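Thread on the two-arm basket results, for those who asked after the Ollau workshop.

1/ Question: does a bimanual policy trained by imitation get better if we drop demonstrations where the arms start out of sync? Short answer – yes, with a catch.

2/ Data: 3331 teleoperated episodes on the Jikholm bench setup. We scored each one by the lag between left and right gripper at first contact. Anything over 8 control steps was removed.

3/ Same architecture, same training budget, 2 seeds per condition. The filtered policy finished 14 points higher on the basket task. Asfaw, our older baseline, sits below both.

4/ The catch: recovery got worse. Late arms are also where operators correct mistakes, and the filter throws those corrections out.

5/ Down-weighting the laggy episodes keeps most of the gain and most of the recovery. That is now the default in Fusudby.

6/ Still open: the threshold was tuned on rigid plastic only. Cloth is next. Code goes up in June, scoring script first. 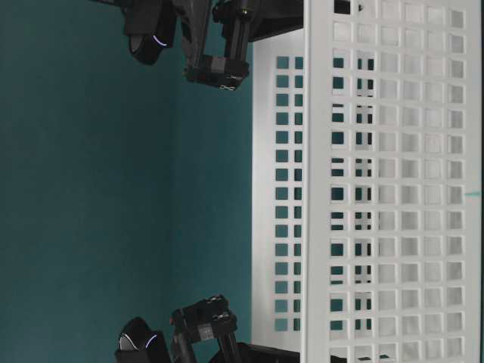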